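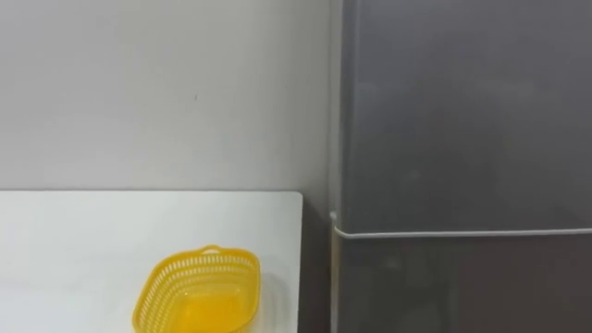 I have been asked to write something cheerful about the refrigerator job for this issue. I will do my best, but members who know me will already have lowered their expectations.

For anyone who skipped the October meeting, the job is simple to say. There is a basket on the table and a refrigerator beside the table. We want the humanoid to take an apple out of the basket and put it in the upper compartment, and later to take it out again and put it back in the basket. A five-year-old does this with jam on her hands. We have been at it since spring.

Kimutai Khaemba got us the legs and the torso working together over the summer, and I don't want to take that away from him. The thing stands up. It stands up for a good long while, with its knees a little bent, and it has quit doing the slow lean that scared everybody at the open evening. The hands were the next problem, and Mwajuma Swai spent most of her free evenings on them. If you have watched five or six fingers' worth of wiring get pulled out and put back for the third time, you'll understand why she asked for her own shelf and why we gave it to her.

What I object to is the word "done," which has started showing up on the whiteboard.

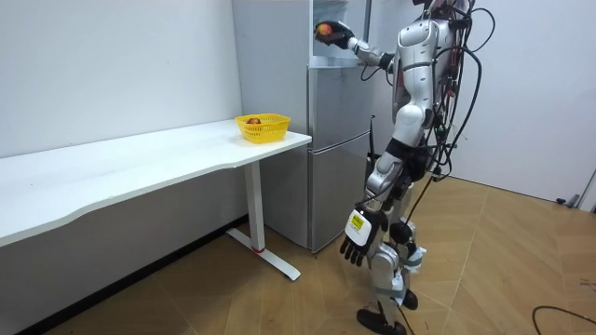 Foltcombe Shared Workshop: Robot Build Group

I kept the log for the last stretch, so I can at least give you the numbers. We ran 296 tries at the apple. On 41 of them the whole trip went through from basket to shelf with no one touching anything, including the laptop. The rest broke down somewhere along the way. Mostly it was the grip, which closes fine but closes in the wrong place if the basket has been bumped a couple of inches. Quite often the arm got where it was going and the hand wouldn't let go. A few times the apple was let go early and we went looking for it under the table.

Forty-one is better than none. It is also a number I'd want to think about before handing the machine an egg.

The refrigerator deserves a word too. We talk as if the robot "uses the fridge," and the plain fact is that one of us opens the door first. Opening a door with a magnetic seal means pulling hard and then very quickly not pulling hard, and at the moment the balance code takes that second part badly. Myrtle Doucet has a plan for it that involves shifting the feet before the pull. It reads well on paper. So did the last one, and we are still missing a piece of baseboard in the other room.

Then there are the cables. I raised these in the spring and I'm raising them again. They hang off the back, they loop around, and every time the robot turns at the waist someone has to keep an eye on where they go. I am told a tidier harness is coming from Drullon and that it will cut the bundle way down. I'd like to see it bolted on before we plan anything around it. Until then please walk behind the robot the long way, and if you are on cable duty, be on cable duty. That means your phone is in your pocket.

Money. The hands and their spares have now cost us $2,000, which was the whole of what we set aside for the year. There is another $1,000 in the general fund that the build group would like to move over for a second pair of wrist joints from Massawe. I voted no. The joints we have aren't worn out, and I think we are shopping because shopping is more fun than finding out why the fingers stick. The vote went against me, four to three, and it comes to the full membership next.

I've also been asked to say something nice about Flalico, the planning software we switched to. It does make the motion smoother. The arm used to get to the basket in a row of little jerks and now it goes in one sweep, and visitors like that a lot. What I can't find in the log is any sign that it gets more apples onto the shelf. The success rate in the week before the switch and the week after are close enough that I wouldn't bet lunch on the difference. Smooth and wrong is still wrong, and it's harder to catch, as it looks so sure of itself right up to the end.

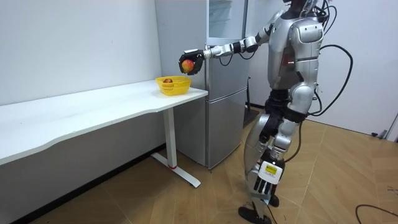
Beatrice Kinyua read a draft of this and wants it on record that I am being stingy. In her view the fair comparison is with where the group was a year ago, when the arm couldn't find the table, let alone a piece of fruit on it. She says that 41 clean runs from a bunch of people working after supper is a result any group would put on a poster, and that the sticking fingers will get fixed faster if there's a spare wrist to swap in while the first one is on the bench. She would also like me to stop bringing up the egg.

The point about the spare is a decent one and I hadn't thought of it. I might change my vote. I'm keeping the egg.

Here is what I would like to see before anybody writes "done" again. Move the basket between tries, and I mean really move it, to the far end of the table and back. Use fruit of different sizes. Mercy Ogola suggested lemons, and I'd add a pear, which has no good side to hold. Run it with the overhead lights off and the window shade up, the way the room looks on a normal afternoon. And have the log kept by someone who didn't write the code, so there is no arguing over whether a nudge counted as a nudge.

None of that costs anything except fruit.

The next build session starts at 6:30 p.m. and the door gets locked at 9. Bring closed shoes. If you want to take a turn with the log, the clipboard is on the hook by the sink, and the pencil is tied to it because the last three walked off. Please fill in the column for what went wrong with actual words. "Weird" was entered eleven times last month and I can't do anything with it.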